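Notebook, grain corridor price model
Thursday, May, started 9:40

Continued with the wheat price series for the port of Rinville. Last week the model gave a too calm picture of the weeks after the export agreement was stopped, and I wanted to find out why. I think I have one part of the answer.

The series has 105 weekly values. For 11 of them the price was missing in the source table, and our import script had filled the gap with the value of the week before. Most of these gaps lie just after the suspension, so exactly where the price should move, our line is flat. I removed the filled values and left the gaps open. The model accepts this, but it complains in the log.

Second point is the freight cost. We used one insurance rate for all ships going out of Rinville and Skunusham. This was all right before the war risk premium, but now the two ports are very different. Skunusham is reached by river and the ships are smaller. I made two rates. The new table is in the shared folder under Antal, the old one I kept with "old" in the name, please do not delete it yet.

Run 33 finished before lunch. With the open gaps and the two rates, the price jump comes in the second week after the suspension and not in the fifth. This fits better with what the importers wrote in their letters. The later decline is still too fast. I suspect the storage part: the model lets the farmers sell everything as soon as the price is good, and in reality the silos were full and the trucks were missing.

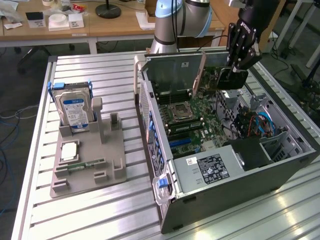 Afternoon, food import side

Checked the bread price table for the importing countries. One file has 1631 rows and the other one should have the same number, but it is shorter. The difference comes from towns which changed their spelling between two surveys – the join drops them without a warning. I corrected the names by hand for the northern districts. The southern ones are still to do.

I also tried the Trerkden scenario, where the land route takes over a part of the lost sea export. The result depends very much on the rail capacity we assume, and for this number we have only one old report. With the low value the land route changes almost nothing. With the high value it replaces around a third, which I do not believe. I will not show this graph to anybody before we have a second source.

Open:
– southern districts, spelling of town names
– storage limit per month, ask for the silo data again
– rail capacity, second source
– the import script must stop filling missing prices
– write in the readme which insurance rate belongs to which port

Stopped at 17:20. Run 34 is prepared with the storage limit switched on, but not started.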